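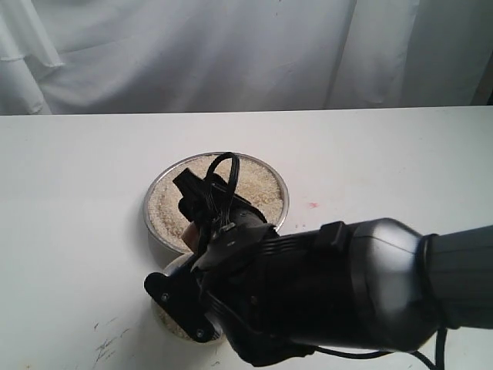 ## Dry Goods Counter: Frequently Asked Questions

The Prerkham Food Cooperative sells rice, beans, and grains by weight to members and to the public. The answers below apply to both of our stores, Camus Street and Valentini Square. Last revised Feb 23, 2022.

### Do I have to be a member to buy from the bulk bins?

No. Members receive the posted discount at the register. Non-members pay the shelf price.

### May I bring my own container?

Yes. Containers must be clean, dry, and have an opening wide enough for the scoop. Please ask a clerk to weigh yours before you fill it. The empty weight is written on a paper tag and taken off at checkout. Glass, metal, and wood are all accepted.

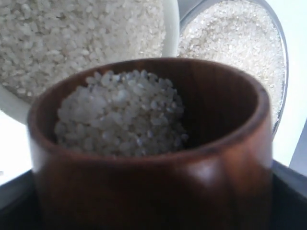

*Uncooked short-grain white rice in a wooden cup.*

### Is there a minimum purchase?

There is no minimum for rice or beans. Flour is sold in bags of 750 grams only, as it cannot be served cleanly from an open bin.

### Can I place a large order?

Orders of up to 17 kilograms may be collected the next business day. Larger orders are handled by Ornella Fiore in the purchasing office and normally require one week. Payment is due when the order is placed.

### How should I store rice at home?

Keep white rice in a closed container, away from heat and direct light. Brown rice contains more oil and should be used within six months, or kept in the refrigerator. Do not pour new rice on top of old. Empty the container first, wash it, and let it dry fully.

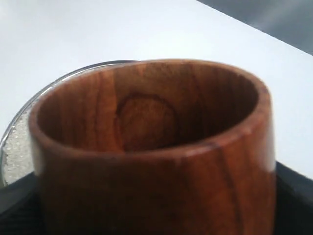
The same applies to barley and millet. Lentils keep longer, though older lentils need more time in the pot.

### How do I care for a wooden cup or scoop?

Wash it by hand in warm water with a little soap, then dry it at once with a cloth. Do not soak it or place it in the dishwasher. A cup that smells stale should be aired for a day before it is used again – never heated in an oven.

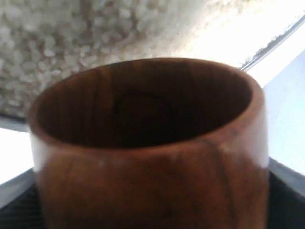
*Straight-sided wooden cup without a handle.*

### What if I find insects in my rice?

Close the container and return it with the receipt. We will refund the full price and inspect the bin. Please give the lot number on the tag (for example, 1019), so that other buyers from the same lot can be notified.

### Are the bins safe for people with food allergies?

We cannot promise this. Wheat and nuts are sold at the same counter, and scoops are sometimes placed in the wrong bin. Sealed bags packed by Brornateck are stocked in aisle two.

### Whom do I contact with other questions?

Write to Fulvio Fontana, Member Services, or call extension 108 during store hours. Both stores close for inventory on the first two days of October.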